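**Butcher block top: oil or film finish?**

Forum: Finishing and Surface Care

**gunny_662** wrote:

I have a butcher block top to finish and I keep going back and forth. It will be a desk and hobby table in a basement with a concrete floor. No food on it. It is 71 inches long and came unfinished from Guneck with a light sanding. I like a light wood color and don't want it to turn orange. Light top with a black edge.
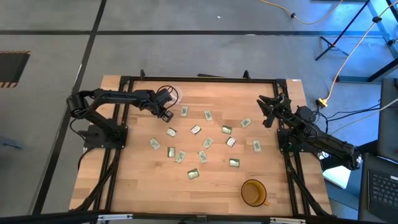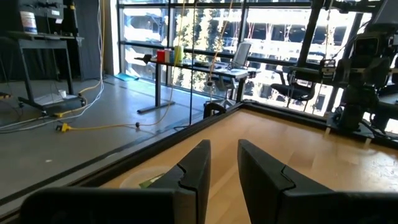
## Replies

**plane_and_simple** wrote:

Water-based poly, satin. Put on 4 coats and sand lightly between them with 320. It stays close to the bare wood color. Oil-based poly will go amber on you, and so will most of the oils people are about to recommend.

Do the underside too. Same number of coats, or close to it.

**Kekasia** wrote:

I disagree on the poly for a work table. It looks good until you drag something with a sharp corner across it, and then you have a scratch through a plastic layer. You can't fix just that spot without it showing. With hardwax oil you scuff the area, rub more in, and wipe it off. I have done that on my own bench every July and it takes an hour.

There are hardwax oils with a little white pigment that keep the color from going yellow. Try one on a scrap first. Too much and it looks chalky.

**plane_and_simple** wrote:

An hour every year is an hour I don't spend. My poly desk is 11 years old and I have never touched the finish. It has a few scratches. It's a desk.

**gunny_662** wrote:

Does the underside really matter if I go with oil? It is heavy and I'd be flipping it alone. Also the floor down there gets damp in summer. I run a dehumidifier but not all the time.

**Urs Eberhard** wrote:

Yes, it matters with either one. Wood takes on moisture through whatever face is open to the air. If the top is sealed and the bottom is bare, the bottom swells more and the slab cups. I had a 6-foot maple top do this over one wet summer. It moved enough that a pencil would roll to the middle.

Do the bottom first, let it cure, then flip it once and leave it. Put extra on the end grain. End grain drinks finish and it is where the moisture gets in fastest.

More important than the finish is how you fasten it. If you bolt it tight to a metal frame it has no way to move across the width, and it will split along a glue line. Use slotted holes or figure-8 fasteners. If you are putting a border around it, leave a gap on the long sides.

**Chaudhary** wrote:

Seconding the slotted holes. Mine was screwed straight through angle iron by the previous owner and there is a crack I can fit a credit card in.

One thing on the sanding. "Lightly sanded" from the store usually means 100 or 120 with swirl marks you won't see until the first coat goes on. Wipe the whole top with mineral spirits under a low light and look before you start. I'd go 120, 150, 180 and stop there for oil. If you polish it to 320 the oil doesn't soak in well.

**Kekasia** wrote:

What he said about stopping at 180. Some brands say 150. Read the can.

**clundano** wrote:

Has anyone mentioned the rags yet? Lay them flat outside to dry or put them in a metal can with water. Oil rags balled up in a basement trash can will catch fire on their own. This applies to hardwax oil too, whatever the label says about being natural.

**plane_and_simple** wrote:

Another vote for water-based poly then.

**gunny_662** wrote:

Thanks, all. I'm leaning toward the oil with the white pigment, mostly for the spot repairs. I cut 4 inches off one end to fit the wall, so I have an offcut to test on. I'll do half of it in the poly and compare. Slotted holes either way.

Urs, how big a gap on the long sides? The top is 30 inches deep.

**Urs Eberhard** wrote:

I'd leave 1/8 inch front and back if it's maple or birch and the dehumidifier is running most of the summer. If it sits off for weeks at a time, go to 3/16. Let the slab sit in the basement for two weeks before you measure for the border.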